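2018-11-04

The Lighthouse Keeper's Atlas, and why I stayed up far too late

I finished a book last night that I want to press into the hands of everybody I know. It's called The Gornness Atlas, and it's a picture book biography of a mapmaker who spent most of her life on one very small, very wet island. I borrowed it for my niece. She has not had it yet (sorry!).

The story starts with a girl drawing the drains in her street, which made me laugh out loud, and follows her across the water to Gornness, where she walks every path and cove with a notebook and a ball of knotted string. There are 639 place names on the finished map and the endpapers squeeze in every last one. I spent ages with my nose against the page finding the silly ones. Who names a rock Musta? And why are there two of them?

The pictures are gorgeous, all smudgy greens and greys, and the sea gets darker as she gets older. There's a double page of her rowing home in December with a lantern between her feet and hardly any words at all, and I went back to it again and again.

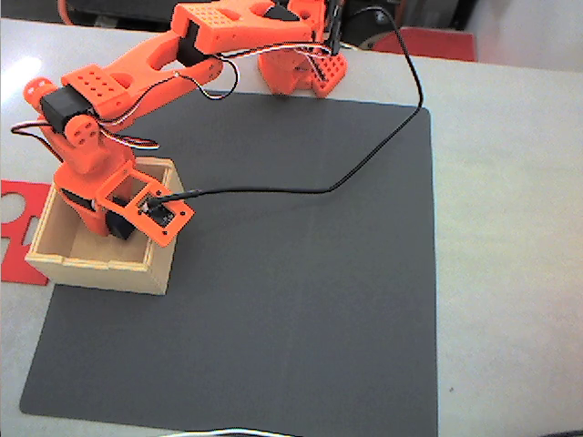
Who it's for

The cover says six and up. I'd say six to any age you like, though a couple of the later pages are a bit wordy for a bedtime read, and the part about the quarrel with the Prornport harbour office might need some explaining. I had to read it twice myself! The author's note at the back is lovely too, very plain about which bits come from the diaries and which bits had to be guessed, and I wish more children's biographies did the same.

What I'm reading next

Kowalchuk Books, who published this one, have a whole shelf of lives like it. There are 22 in the series and I've read a measly two. The next on my pile is about a woman who collected seaweed, and I've already peeked at the first page, where she falls in. If you've read any of the others, do leave a comment and tell me which to look for after that.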